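Skutberg Winter Lights

The Skutberg Winter Lights is an annual outdoor festival of music, food stalls and lantern displays held in the town of Skutberg over two weekends in February. Its organizers describe it as the oldest winter festival in the region. The claim rests on a single handbill with no year printed on it, and it has not been confirmed by any record in the town archive.

Origins

The usual account credits the festival to Frida Bjarnason, a schoolteacher who is said to have led her pupils up Hemach Hill with paper lanterns during a power failure. Bjarnason did teach in Skutberg, and the hill was used for school outings. The power failure is harder to pin down. The local newspaper of the period reported no such event, and the story first appears in a festival program printed long after she had retired. Later programs add a brass band and a snowstorm.

What can be documented is more modest. A lantern walk was listed among the town's winter activities as a side attraction to a skating contest. The contest was dropped, the walk stayed, and a small stage was put up at the foot of the hill a few years later.

Program

The festival opens with the lantern walk, which starts at the old rail depot and ends at the Koyama Bandshell. Concerts follow on both evenings of each weekend. Tribute acts and regional folk groups make up most of the bill, though posters tend to give the largest type to whichever performer has appeared on television. Daytime events include a chili cook-off, a snow sculpture contest (moved indoors and renamed in mild years) and a children's parade.
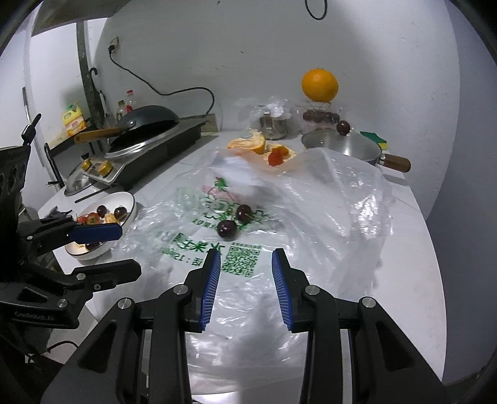 Is the festival free to attend? The walk and the daytime events are free, but the evening concerts need a ticket, and parking near the bandshell is charged separately.

Advertising has not always made this clear. For several seasons the posters carried the words "free for all" above a list that was mostly ticketed shows. The wording was changed after complaints, and now reads "free events daily" – a phrase that is accurate for the weekends and meaningless for the days between them.

Attendance

Attendance figures should be read with care. The organizers have long given a total of "about 1,000 a night," a number that did not change when the bandshell's seating was reduced. The only season with published ticket records shows 1,303 tickets sold across all the concerts combined. Supporters point out that many visitors stand on the hill without paying, which is true, but no method for including them has been published.

Sponsorship

Idex, a maker of outdoor heaters, has been the main sponsor for 13 seasons. Its name was briefly part of the festival's title, although residents and most local papers went on using the old one. The company has said the festival "brings the whole region to Skutberg." Hotel bookings offer limited support for this – the town has 189 rooms, and they have not been known to sell out.

Recent history

In January 2021 the organizers announced that the concerts would be replaced by an online program, with the lantern displays left up for people to view from their cars.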